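4.2 Fitting the desk clamp

These steps apply to the Estton monitor arm, part 3138, on desktops up to 47 mm thick. For glass or hollow-core tops, use the through-bolt kit in section 4.5.

1. Clear the rear edge of the desk and wipe it with a dry cloth.
2. Slide the clamp over the edge with the screw pad underneath.
3. Turn the screw by hand until the pad touches the underside.
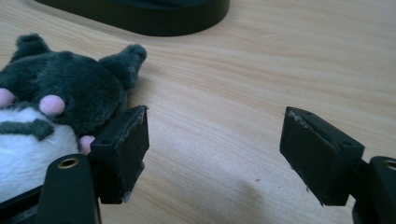

4. Check that the bracket sits at least 80 mm from either corner of the desk.
5. Tighten with the long hex key. Stop when the bracket no longer moves under hand pressure.

Caution: Do not use a power driver. Overtightening will mark soft timber.

Note: Leave a gap of 100 mm behind the desk if the arm is to fold flat.

6. Lower the arm post into the bracket and fit the locking collar.

Retighten the screw after one week of use.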